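I have looked after hand-held grippers at our Pedville shop for 11 years, and I'll say it plainly (Giang Cao will groan): clean the finger pads before you touch a single setting!
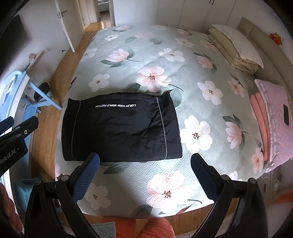 Most grip complaints I see are lint, bless them, and a damp cloth costs you a minute.

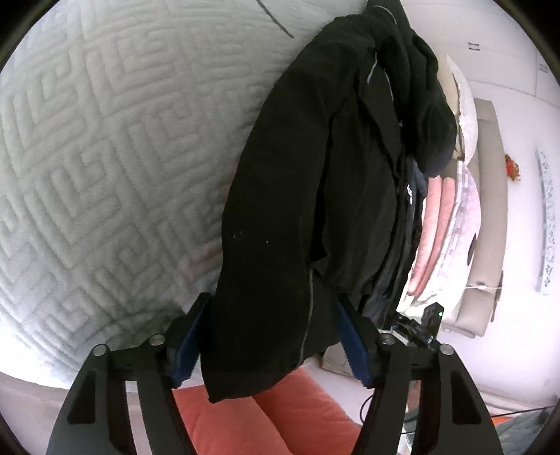
Pivots come next in my book. Snug them evenly, left and right, every Friday if you can. A smooth black garment hanging in folds between two ridged pads asks a lot of those joints, and I'd sooner trust a patient hand than a new part.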